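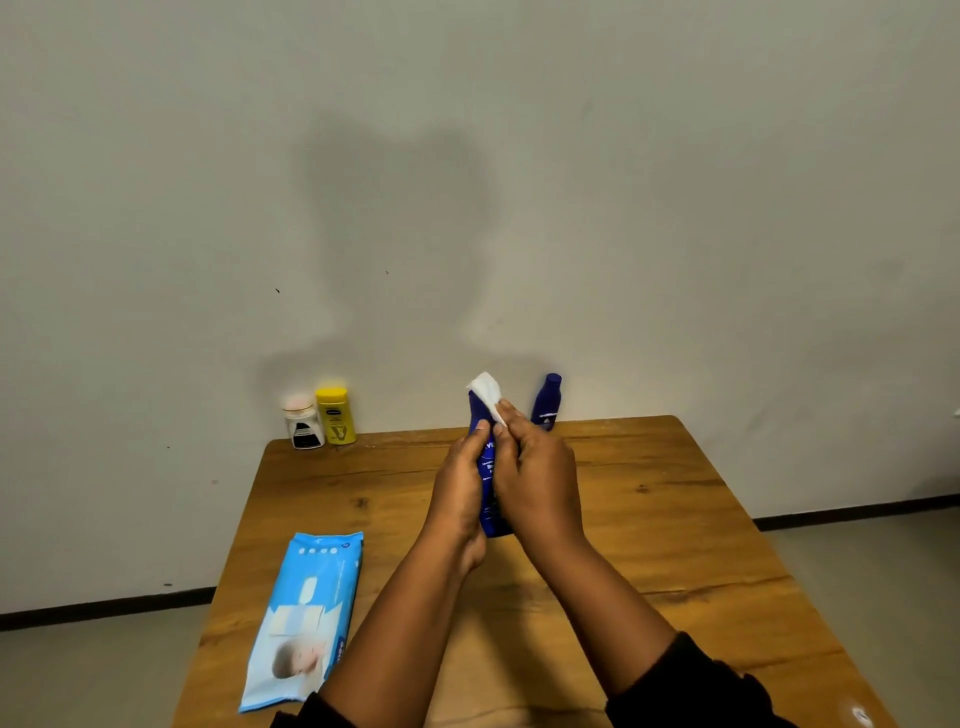

Bench check, Wosement wiping cell, Sumevdale site
August, 7:40 am
By Mathias Frei

Question for this round is still whether the Stollus arm can take over bottle wiping. Short answer no, not yet. By hand it's one grip low on the dark blue bottle, a folded wipe pinched in the other hand, thumb staying put on the label. Arm can hold or wipe, doing both is where it slips.

1. E-stop reachable from both sides. OK
2. Guard fence latched. OK, hinge squeaks, grease it
3. Grip force limit set to 25 N. OK. Was at 205 when I came in, who changed this?? Log it
4. Wipe pickup from pack. FAIL. Pulls 4 at once, then drops the lot
5. Round bottles, no spin in grip. FAIL. Square ones fine
6. Caps stay shut under pressure. Pass on screw caps. Flip caps not tested
7. Label undamaged after wipe. Marginal, corner lifting on two
8. Floor dry by the cell. OK now, was wet at start of shift
9. Cable chain. Worn at cycle 2000, replacment on order from Taipe

Comments: keep people on this job for now. Arm can do the carrying to the shelf, it's good at that. Recheck items 4 and 5 after new finger pads are in. Dont run it unattended over lunch.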